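Cutlery sorting with Lema: things people keep asking me

What is Lema?

It's a little planner I write in my spare time. You give it a list of objects and where they should end up, and it works out what to pick up first. Cluneler does the perception bit and Jillaneo closes the fingers (I wrote neither, so please be nice to their maintainers!). 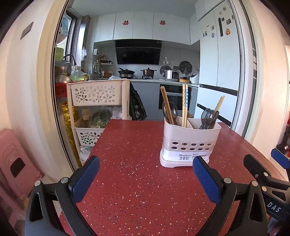
Why does it plan grasps for single items and not whole bunches?

Single grasps are easier to score, and I can replay them when one goes wrong. A caddy with two compartments is my favourite test, with chopsticks and a spoon sharing the left side and leaning every which way, so the planner has to choose which handle to go for first. Set max_candidates to 200 to begin with. I've gone up to 400 and mostly got a slower laptop.

Can I use my own recordings?

Yes please! Run the Skeltinum converter first, then check the timestamps on both grippers match. 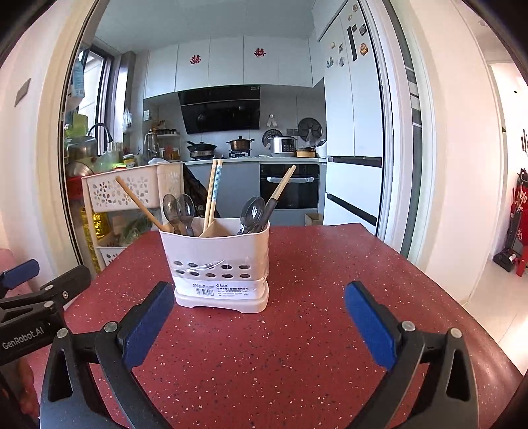
If they drift by more than 2 frames the converter drops the clip and tells you so in the log. My last import was 1,363 clips and the log was a long read, so pipe it to a file.

Does it cope with a messy pile?

Sort of. Crossed items get an "on top of" link, and Lema clears the top ones first. Blurry frames still muddle it.

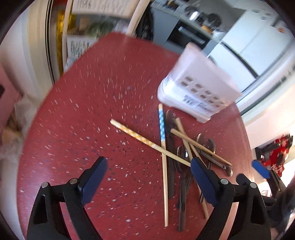

Crossed chopsticks and dark cutlery beside the drainer.

Last updated 16/07/2024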